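Robot Learning in Practice
Handout 6: Collecting demonstrations by hand
Notes by Areeba Tarar. Read before the August lab session.

6.1 What we are buying when we buy data

Last week Kuo-hua Sin went through the Bisholm results, and several of you came away thinking the problem is mostly solved: get enough demonstrations, train a big enough policy, go home. I want to slow that down. The Bisholm set had 3,000 demonstrations in it, which sounds like a lot until you ask how different they were from each other. Most came from the same few tables with the same few objects. A learner that has seen one table many times knows that table.

Hand-held grippers are supposed to help with this. You don't need the robot. You carry the tools to any room, do the job with your own arms, and record what the tools see. The claim is that the result transfers to an arm later. Sometimes it does. I would like you to treat it as a claim each time.

6.2 The desk lamp task

The task for this unit is plugging in a desk lamp at a power strip, two hands, one gripper in each. It was picked at Skokcombe since it looks easy and has a thin, floppy cable in it. Cables are where nice-looking numbers tend to fall apart. The two views below come from the same room, the first from a gripper and the second from overhead.
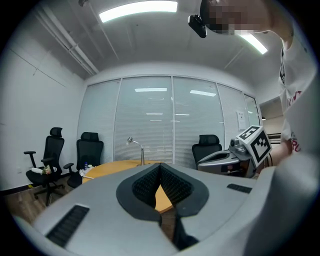
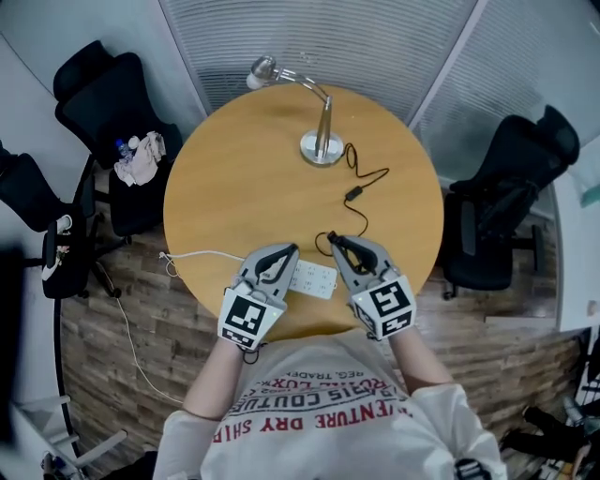
6.3 Points to check before you trust an episode

a) Marker visibility. The printed square patterns on the tools are used to work out where each one is. If a forearm or the lamp blocks them, the track has a hole in it. Software will happily fill that hole with a smooth curve, and the curve will look better than the real data. Mark the gap and keep it marked.

b) What the gripper camera can see. Tilt the tool up and you record ceiling lights and whoever is standing over you. A few moments of this are harmless. A whole episode of it teaches the policy about ceilings. Go through your own clips at normal speed, all of them, before handing anything in.

c) The grasp on the cable. From above, jaws near a cable and jaws closed on a cable can look alike. Use the gripper view and the jaw width together. If they disagree, don't pick the one you like.

d) Human cleverness. People fix small errors without noticing. You feel the cable slip and you roll your wrist a little. The camera may show the wrist roll and nothing that explains it. The learner then has an action with no visible cause, and you have a demonstration that only makes sense to someone with fingers.

6.4 On success rates

The Trunley report gives 80 percent success on cable tasks. Read the methods part. A trial was counted as a success if the plug touched the socket, and the operator was allowed to reset the cable by hand between tries. When Shih scored the same recordings with the rule "plug fully in, no help," the figure came down to 55. Both numbers are correct. Only one of them tells you whether the lamp can be switched on.

So write down your rule before you collect - on paper, with a time of day on it - and don't soften it later because the afternoon went badly.

6.5 Failed episodes

Keep them. Label them as failed and say at what point. I know the lab guide from last year says to delete them and I disagree with it. A dropped plug tells us more about the range of the task than another clean run from the same starting spot. Whether to train on failures is a separate question, and the evidence there is thin in both directions.

6.6 For the lab

Work in pairs, one person collecting and one watching the tracking. Swap after each block. Between blocks, move the power strip and turn the lamp base. Change where you sit as well, as most groups forget that one.

Hand in:
- your success rule, as first written
- all episodes, failed ones included
- a list of tracking gaps, with your guess at the cause
- 2 pages on what your data would not prepare a robot for

The last item carries the most weight in the grade. "More data is needed" will not get you any points.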